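DROSTIMBRIDGE PUBLIC LIBRARY DISTRICT
BOARD OF TRUSTEES
MINUTES OF THE REGULAR MEETING, SEPTEMBER

Location: Meeting Room, Indell Branch
Status: Approved as corrected

1. Call to Order
The President called the meeting to order at 6:32 p.m. Six of seven trustees were present and a quorum was declared. The trustee for the Pretusia district was excused. Also present were the Library Director, the Head of Technical Services, the Branch Manager for Indell, the district's attorney and four members of the public.

2. Approval of the Agenda
The Director asked that the item on the book return at Pretusia be moved ahead of the meeting room policy so that the representative of Oyewole Mechanical could leave early. There was no objection. The agenda was approved as amended.

3. Minutes of the Previous Meeting
A correction was noted to item 7, where "lease" should read "license." A motion to approve the minutes as corrected was made and seconded. Motion carried, all in favor.

4. Public Comment
A resident of Indell spoke in favor of keeping the branch open until 8:00 p.m. during the school year. She stated that the tables near the front windows are full most evenings and that students have few other quiet places to work.

A second resident asked why large print westerns had been moved to the lower shelves. The Branch Manager replied that the move was temporary while the upper shelves are refitted, and that staff will bring down or pick up any title on request.

The President thanked both speakers.

5. Director's Report
The written report was distributed with the packet. The Director drew attention to the following.

Summer reading closed with 163 children finishing the full program. The Director noted that sign-ups at Pretusia were slow in the first two weeks and recovered after the story hour was moved to the morning.

The roof inspection at the main building is complete. The flashing over the east entrance should be replaced before winter. A quote is expected in time for the next meeting.

The part-time circulation position at Indell remains open. Two applicants were interviewed and one withdrew. The position will be posted again with the hours stated more plainly.

6. Children's Picture Collection
The Head of Technical Services presented the plan for the online picture collection, which will replace the file drawers of clipped pictures used by teachers and story hour leaders. More than 2000 items have been sorted by subject. Items with no known source are being set aside, and a trustee asked that these be kept in storage until the attorney has given an opinion on them. The Head of Technical Services agreed.

Discussion turned to subject headings. The present drawers use "Food," "Farm" and "Garden" with a good deal of overlap, and the same picture can sometimes be found in two drawers or in neither. Staff propose a single heading, "Food and Growing Things," with color and shape as added terms, as these are the words teachers most often use at the desk.
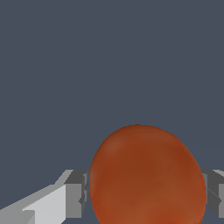
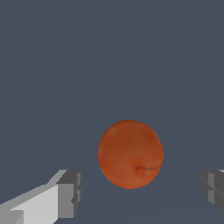
A trustee asked whether color terms would be limited to a fixed list. The Head of Technical Services recommended a short list, with no shades, and said that the old drawers had suffered from terms such as "rust" and "russet" being used by different clerks for the same thing. The trustee asked that the list be shown to the school librarians before it is final.

There was further discussion of whether teachers without a library card should be able to download from the collection. The Director favored open viewing, with a card required for downloads. The attorney advised that the wording on permitted use should appear on every page of the collection and be written for a general reader.

It was moved and seconded to adopt the heading "Food and Growing Things" for a trial period ending in June, and to spend up to $600 from the technology line for storage boxes and labels. Motion carried, five in favor, one opposed. The opposing trustee asked that the minutes show support for the heading but not for charging boxes to the technology line.

7. Book Return at Pretusia
The representative of Oyewole Mechanical reported that the outdoor return can be repaired but that the hinge plate has worn through on one side and would likely need attention again within two years. The quoted price for a new unit, installed, is $2980. The existing concrete pad can be reused.

A trustee asked if the new unit would accept oversized picture books. The representative stated that the opening is wider than the present one. The Director asked that the old return be locked, and a sign posted, until the work is done.

It was moved and seconded to approve the purchase and installation. Motion carried, all in favor. The representative left the meeting at 7:41 p.m.

8. Meeting Room Policy - Second Reading
The attorney reviewed the changes made after the first reading. Groups may now book up to 90 days ahead - the earlier draft said 60 - and must cancel by noon on the day before. Light refreshments are allowed. The paragraph on candles was shortened.

One trustee asked that "light refreshments" be defined. After discussion the term was left as written. The policy was adopted, all in favor, and takes effect at the start of next month.

9. Evening Hours at Indell
The Director will bring door counts and a staffing estimate to the next meeting. No action was taken.

10. Adjournment
There being no further business, the meeting was adjourned at 8:17 p.m.

Respectfully submitted,
Secretary to the Board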